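## 4. Setting the date and your yearly reminders

Now that your Cleller water softener is plumbed in and humming along, let's get the clock going -- it's a small job, and a pleasant one to do with a cup of coffee nearby.

1. Press and hold **MENU** until the display blinks.
2. Use the arrows to pick the year, then press **OK**. Do the same for the month and day.
3. Enter the time. The softener rinses itself at 2:00 a.m., so do double-check a.m. and p.m.!
4. Scroll to **FILTER** and choose the month you'd like to be reminded. Many of our customers like July, when the house is quiet.
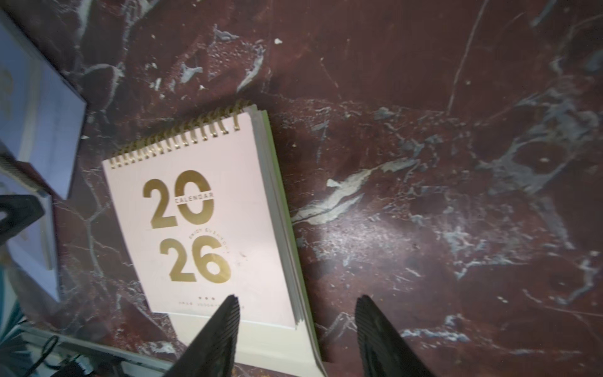

5. Press **OK** twice to save. The display shows code 313 for a moment, and then the clock comes back.

**Note:** The settings survive a short power outage, but after a long one you'll want to go through steps 1 to 3 again.

**Caution:** Please don't unplug the unit while 313 is showing. If the code stays put, close the bypass valve and call our help line, extension 1344 -- ask for Mafalda Garcia or Ebise Tufa, and have your serial number handy.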